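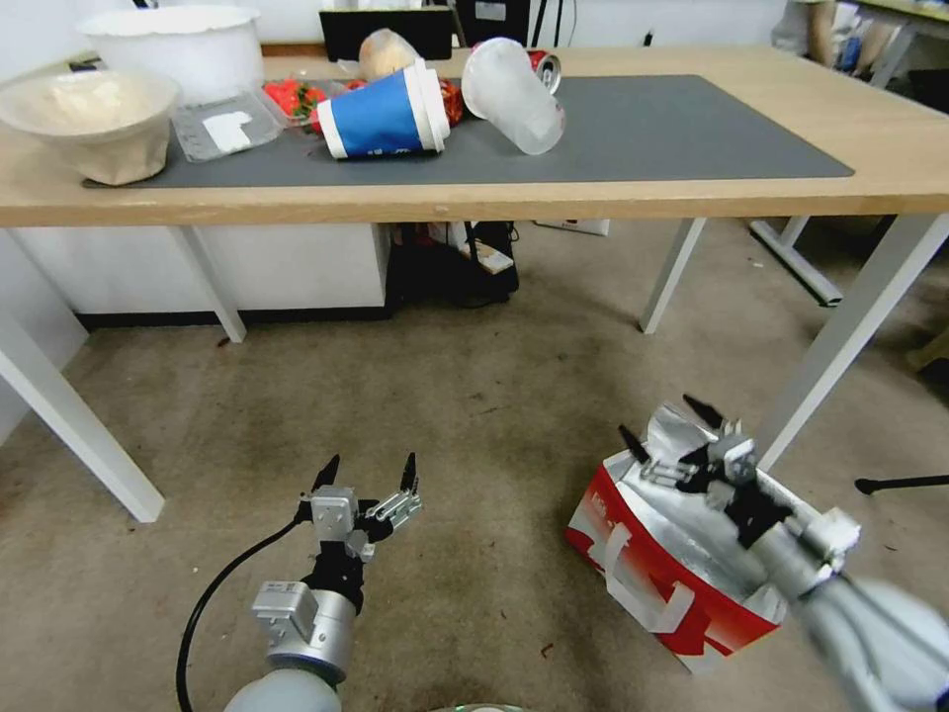

Clearing the lunch table - my notes for the Arkbridge talk, December 3, 2018

Opening

Say hi, check the mic, let the folks in the back find seats. Start with the coffee cup, because everybody has one! The blue and white one, lying on its side on the desk mat. Ask who would pick that up first. Most hands go up (they did at the Borora office, anyway) and then I get to argue with them.

I wouldn't start with the cup. I'd start with the food. Cups are trash and trash can wait a minute, but if there's anything left that a person would want to eat, I want to know that before I start sweeping stuff into a bag. So check the clear containers and the bread bag, then put lids on and move whatever's good to the fridge.

Pause here. Somebody always wants to tell a fridge story. Let them have one.

Sorting as you go

I like working from one end of the table to the other. Pick the end with the bowls. Hold each one over the trash, scrape it, and if it's a wash-and-keep bowl it goes to the sink. Paper goes in the bag. If you're nesting bowls, put the little one in the big one and carry them together - one trip, and you've got a hand free for the door.

Then the drinks. Tip cups and cans over the sink before they go anywhere near a bag. I don't care how empty they look. I once carried a bag down a hallway at Govindasamy with a third of a soda in the bottom of it, and that carpet never forgave me.
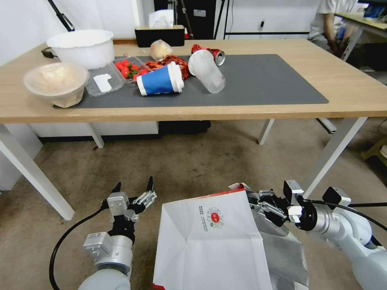

Where should the crawfish shells go?

In their own small bag, tied tight, and out to the outside trash the same day. Shells smell by morning, and a desk-side bin is the worst place for them.

(If they laugh, stay on this a bit. If not, keep moving, I've only got 46 minutes including questions.)

The soda can goes to recycling. Clear plastic boxes depend on your building, so read the sign over the bin. At Drunura they take them rinsed, with the paper label peeled off. Yours may be pickier.

Keep the tissue box at the back of the table, by the way. I love having it within reach at lunch - grab a couple before you touch anything greasy and you save yourself a trip.
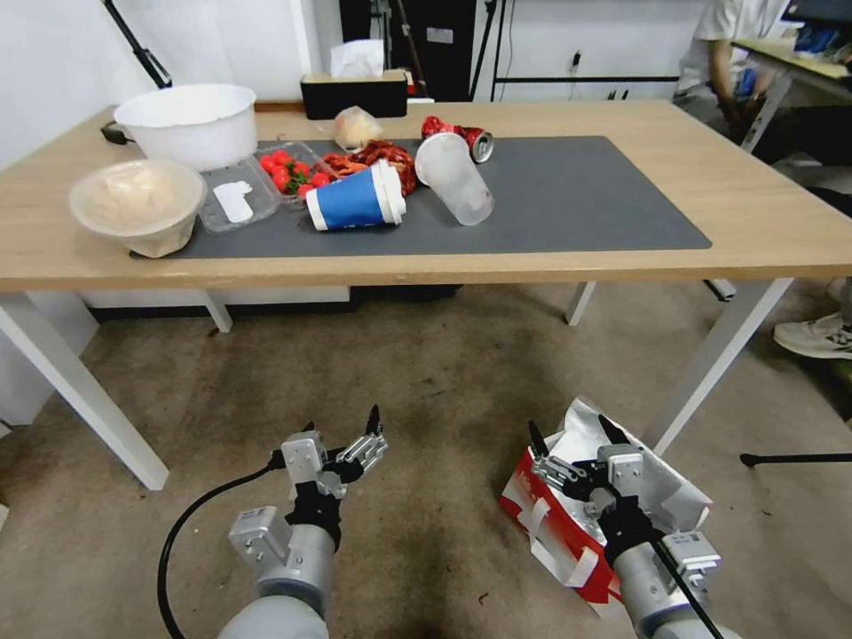 The mat, last

Big dark desk mats are great, and they hide everything. Shake it over the trash, wipe it with a damp cloth and a drop of dish soap, then wipe again with plain water. Lift the edges too! Crumbs love to crawl under there. Do the floor after the mat, never before.

Handout goes around now, then questions. Remember to repeat each question into the mic.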